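Joana Amaral
October

3. How we rinsed the small pieces

I'll be the first to admit that this part of the work was the least glamorous, and also the part I ended up caring about most! The pieces from the Kolcombe trench are tiny, they come out of the ground with half the bank still stuck to them, and if you tip them straight into a beaker you spend the rest of Tuesday chasing them round the bottom with a paintbrush. (I did exactly that with the first 4 and I'm not proud of it.)

So we switched to little slotted dishes. Each piece goes into its own dish, the dish goes down into a glass beaker, and water is poured gently down the side until the slots are covered. I leave it for 90 minutes, lift the dish, change the water and do it again, 3 times in all. Macedo's older method calls for a brush between rinses, but I found it scuffed the softer edges, so we dropped it for everything except the Flomley sherds, which are tougher.

What comes off matters too. The crumbs are kept and bagged with the same number as the piece, so piece 3508 and its dirt stay together for the soil work (see Section 5). Figure 2 gives an idea of how small a piece can be next to the crumbs, and why I got so fussy about the dishes.
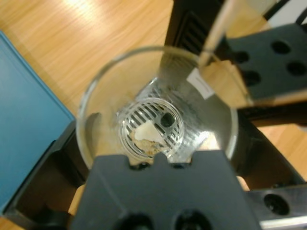 Figure 2. White piece and brownish residue in a slotted dish inside a glass beaker.

Drying was simpler, just paper and a warm shelf overnight, and I weighed everything the next morning before the kettle went on.

Related items
Sorting the Tumance bags by hand
Flomley sherds: a second look
Notes on soil from the Kolcombe bank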